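4.3 Daily check of the hand-held grippers

Carry out this check before the first recording of the day and again whenever a gripper has been dropped. It applies to both grippers of the Dalia station. Allow the tracking unit to warm up first (section 4.1).

1. Switch the station to Standby. The lamp on the control box turns amber.

2. Wipe both marker plates with a dry, lint-free cloth. Do not use alcohol. It lifts the dots.

3. Try each plate with a fingertip. If it rocks, tighten the two screws underneath and repeat the calibration in section 3.6.

4. Run each cable through your hand from the gripper to the plug and feel for nicks or flat spots.

5. Open and close each gripper fully five times. The reading on the Gristlow screen must return to the same value each time it closes.

CAUTION: Keep fingers out of the jaws when checking the closing force. The spring is strong enough to pinch.

6. Stand at the near side of the table, take one gripper in each hand and work on a soft item with the right one. Leave enough slack in both cables to reach the far edge of the table.

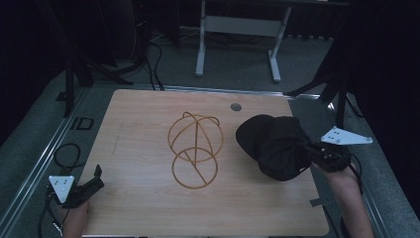

Users at the Cesevden site report that step 6 goes wrong most often on the left side, where the coiled cable drags on the floor and pulls the wrist round during a long session. They now hook it to the belt and have had fewer lost-tracking warnings.

7. Hold both marker plates facing up for ten seconds. Both plate symbols on the screen must stay green. If one flickers, move any lamp that shines straight onto the plate and try again.

8. Repeat steps 6 and 7 with the left gripper doing the work.

9. Enter the result in the station log.

Note: Replace the jaw pads after 2,000 closing cycles, or after 700 if you handle mostly wire or other bare metal. Order pads from Lykkegaard as a pair. Zero the cycle counter after fitting (Menu, Service, Pads).

Note: Pads fitted before September have a shorter backing strip and need the thin shim.

Revised December 2022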